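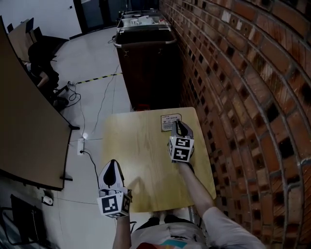
Work table by the brick wall, Runside office, ground floor.

Call for Participants: Tabletop Tasks at Runside

Runside is looking for 20 adults to carry out short handling tasks at a table in our Okthorpe office. Sessions run on weekdays through July. No experience is required.

What the work consists of
Participants stand at a light wooden table and pick up, move, sort and set down small household items, following a printed task sheet. Each task is repeated several times with the items in different starting positions. The table is cleared and reset between tasks; resetting is part of the session and is paid at the same rate.

The room
The space is an open office with a tile floor and a curved openwork brick wall. Other staff work at desks nearby, so expect normal office noise. There are power strips and cables on the floor. Closed, flat shoes are required. Bags and coats go in the lockers at the front desk.

Requirements
- Age 18 or over
- Able to stand for 50 minutes at a time, with breaks
- Full use of both hands
- Sleeves that can be pushed up to the elbow; no loose bracelets
- Able to read instructions in English

Time and pay
Each participant attends four half-day sessions. Payment is $200 per completed session, made by bank transfer after the last session. Travel within Okthorpe is not reimbursed.

How to apply
Write to Marichka Hnatiuk, Participant Desk, Runside, 178 Moroz Street, Okthorpe. State your name, a phone number, your dominant hand and the weekdays you are free. Questions about the tasks go to Gilmar Godoy at the same address.

Posted June 19, 2023. Applications are read in order of arrival until all places are filled.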